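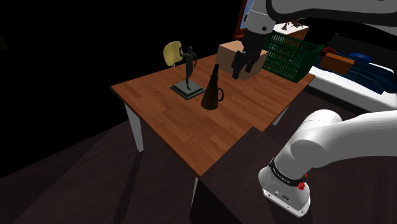 What does the planner need to know before it can move the arm?

Three things are required: the present joint angles, the pose wanted at the gripper, and a model of everything the arm might strike on the way. The first is read from the simulator, the second is supplied by the task script, and the third is held in the collision scene, which students load at the start of the session.

Unit 2: Motion planning in simulation
Module leader: Chia-hao Pan
Laboratory sessions: Chih-ming Hsueh, Emdale Building

The planner searches joint space by sampling. It draws an arm posture at random, rejects it if any link meets an obstacle, and otherwise tries to join it to the tree already grown. A path found in this way is valid but seldom short, and a smoothing pass follows — students should leave this switched on until Exercise 4.

Settings for the session
Random seed: 3376
Planning attempts per target: 40
Reference solution: 516 nodes before smoothing

Students whose node count differs from the reference should check the seed first, then the joint limits file.

Written work
Submit the planner log and one page of comment through Monard by 4 pm on the closing date shown there. The comment should explain one failed plan and state whether the start pose, the goal pose or the path between them was at fault.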